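Righto, I spent the whole morning in the public gallery at Haslow courthouse and I have so much to say. Going to thread it because my group chat has muted me.

Quick background for new followers: I'm not a lawyer, I'm not a journo, I just love courts. Anyone can walk in off the street and sit up the back and watch. It's free. It's open. I've been going on my days off since May and I still get a little thrill going through the security arch.

Today's matter was a sentencing. The bloke had already pleaded guilty to stealing copper cable from a depot out at Kimaro, so there was no whodunnit. I nearly picked a different courtroom for that reason and I'm so glad I didn't, because sentencing is where you get to hear a magistrate think out loud.

The short version of the facts, as the prosecutor read them: 2 nights, 3 trips with a ute and trailer, and 70 metres of cable gone by the time the morning shift turned up. Half the streetlights on the Brilto road were out for days while they got replacement stuff in. I remember that! I drove home in the pitch dark swearing at the council and it wasn't even the council's fault.

How he was caught is the part I keep telling people. He took the cable to a scrap yard, and the yard has to write down who's selling and what they're driving. The woman on the counter thought the sheathing looked too new, so she took the details, was perfectly pleasant, paid him nothing on the spot and rang the police once he'd driven off.

No car chase. A form and a phone call. I love it so much.

Okay so the hearing itself. If you've only seen court on telly you'd expect shouting. It's so quiet! Everyone speaks in this low, level voice and there's a lot of turning pages. At one stage the whole room waited while the prosecutor hunted for a tabbed document and all you could hear was the air con.

Also everyone bows a bit to the bench when they come in or out. The first time I went I panicked and did a sort of curtsy. I've settled on a firm nod.

The prosecutor went first and talked mostly about the harm. The cost of the cable, yes, but also the bus stop with no light and the older residents who'd stopped walking in the evening. There was a letter from the depot about staff who'd been called in overnight to make the cut ends safe. I hadn't thought about that side of it at all. Somebody has to go and deal with those ends in the dark.

Then his lawyer stood up and she was excellent. Very plain, no theatrics. He'd lost his job, he'd got behind on rent, he had an old record but nothing recent, and he'd admitted the lot in his first police interview. She had a letter from his sister and one from a place where he's been doing a welding course. She didn't try to make it sound smaller than it was. She kept saying "he accepts that" and moving along.

Something I learned today: pleading guilty early can take a fair bit off your sentence, and the magistrate said so out loud, what he'd have given and what he was giving instead. I'd always assumed that was worked out in a back room somewhere. It was all said in front of us with the bloke standing there listening.

He got a community order. Unpaid work, supervision, and he has to pay money back to the depot in instalments. If he mucks it up he's back in front of the court and he was told in very clear terms what that could mean.

I know some of you will reckon that's soft. I went in thinking he'd be locked up, and I'm still turning it over. But I heard every word of the reasons and I could follow how he got there, even in the bits where I might have leaned the other way. You don't get that from a headline.

What surprised me was how long the magistrate spent talking straight to him. He put the papers down, used small words, asked if he understood each condition, and when the answer was a mumble he went back and did it again. You could have heard a pin drop.

A few practical things, because I always get asked!

Turn up early. Lists go up in the foyer in the morning and they change. At Haslow mine was pinned next to the lifts and by the time I'd got a coffee one matter had moved rooms.

Phone OFF. Silent won't do, off. I've seen someone's ringtone go mid-submission and the look that came down from the bench could have stripped paint.

You can come and go, but pick your moment. Not while someone's being sworn in, and not while a sentence is being read out.

If you don't know which room is interesting, ask at the counter. The registry staff at Haslow are lovely. I said "anything with a sentencing?" and they pointed me up the stairs like I'd asked for the loo.

Bring a jumper. Every courtroom I've ever sat in is freezing.

Notes are usually fine here, but check with the court officer first. Recording isn't, and neither are photos, so don't even try it. Some matters are closed to the public altogether, mostly ones involving kids, and if you're asked to leave you just go.

Someone asked last time if it feels a bit off, sitting there watching people on their worst day. Yeah, sometimes it does. I've walked out of a couple. I try to remember that the gallery's there so things aren't done in secret, and I don't post names, ever, even when they've been read out in open court.

Lunch was a pie from the bakery across from the courthouse, eaten on the steps with 20 minutes to spare before the afternoon list. Solid pie. Too much pepper. 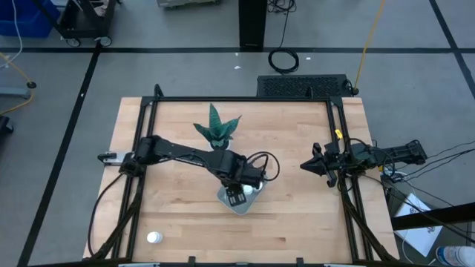
Two black arms over a butcher-block table, little silver tray in the middle.

Back to court! I stayed for a bit of the afternoon and it was all short stuff. Adjournments, a bail variation, a fella who wanted to change the day he reports to the station because he'd picked up shifts at Fekero. Each one took a few minutes and the magistrate was as careful with those as he'd been in the morning.

The duty lawyer deserves a mention too. She had an armful of files and a queue out the door, and between matters she was crouched next to people in the corridor explaining what "adjourned" meant. One young guy thought it meant he'd got off. She was so kind about it.

And the court officer who calls the names! Three times down the corridor, big voice, then back in to say "no appearance". I could listen to that all day.

Next on my list is a committal over at Brilto, if it goes ahead. It's a fraud one to do with a community hall's building fund and I'm told there'll be a LOT of bank statements. I'm weirdly looking forward to the bank statements.

Also thinking of putting together a plain-English list of court words, because I had to look up half of them when I started. Mention, committal, remand, nolle, all of that. Reply with any that have stumped you and I'll add them in.

To the person who asked about the scrap yard rules: as I understood it from today, the yard had to see ID and keep a record, and they weren't allowed to pay cash. I only know what was said in the room though, so look it up for where you live.

And to the one who asked what I wear: clean jeans, a shirt with a collar, hat off at the door. You'll be fine.

If you've ever been half curious, go and sit in for a morning. Pick the local one, doesn't need to be a big trial. Tell me what you saw, I want to hear about it!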